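Brunmont Siege of Useck Playset: Building Guide
Section 5: The Gatehouse, the Drawbridge and the Long Wall
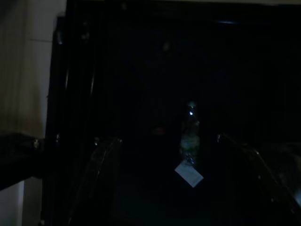 Fig. 5. Pale wall panel beside a large black structure.

Before you start

You should have the moat base from Section 4 in front of you, with both towers attached and facing the same way. If one tower is facing the other way, go back to step 24 of that section. Plenty of builders have decided they can live with a backward tower. They change their minds when they reach the drawbridge.

Open bags 9, 10 and 11. Leave bag 12 sealed. It holds the Resutness cavalry, and the horses have very small saddles that like carpet.

You will need:
All parts from bags 9 to 11 (123 pieces, plus spares)
The string, cut to two equal lengths
The brick separator from bag 1, wherever it has gone

Building the gatehouse

1. Sort the dark gray bricks from the black ones. Do this in daylight or under a decent lamp. They look identical at 11 p.m.

2. Place four 2x4 dark gray bricks in a square on the raised part of the base. Leave a gap of four studs at the front for the gate.

3. Build the walls up to 5 bricks high, overlapping the joints on every row. A stacked wall with no overlap looks fine until somebody leans a siege ladder on it.

4. Slide the portcullis into the grooves from the top. It should drop under its own weight. If it sticks, loosen the bricks on either side by a hair and press them down again.

5. Add the arch and the two torches. The torches click.

Note: You will have one torch left over. It is a spare. It does not mean you missed a step, although you are welcome to check.

Rigging the drawbridge

6. Attach the hinge plates to the front edge of the base. Both pins must point inward.

7. Clip the bridge deck to the hinges and swing it up and down a few times. It should close flat against the arch.

8. Thread one length of string through each hole in the deck and tie a knot underneath. Use a double knot. A single knot will hold right up to the moment you show the set to a guest.

9. Feed the loose ends through the wall slots and wind them onto the winch drum in the same direction. If the bridge rises on one side only, unwind both and start over.

Caution: Do not force the winch handle past the stop. The handle is the one part in this set that breaks, and it breaks cleanly.

The long wall

10. Build six wall sections as shown on the parts card. Each takes 12 bricks and a walkway plate. They are all the same, so put on some music.

11. Join the sections with the technic pins and connect the last one to the east tower. The walkway should run level from tower to gatehouse.

12. Stand Captain Eyvindsson on the walkway above the gate. His cape goes on before his head. If you have already put his head on, take it off again. He is used to it.

13. Place the remaining archers wherever you like. The box art puts them all on one side, which was poor planning by the defenders of Useck and explains how the siege went.

Checking your work

Lift the whole model by the base, never by the towers, and tilt it to 30 degrees. Nothing should slide except the portcullis. Set it down and raise the drawbridge once more.

If the gate jams: the torches are too close to the arch. Move each one a stud outward.
If the wall bows in the middle: one pin is only halfway in, usually the third.
If the bridge drops by itself: see step 8, second sentence.

Put any leftover pieces in the empty bag 11 and keep it. Two of them are used in Section 6, where you build the catapult and begin taking all of this apart from a distance.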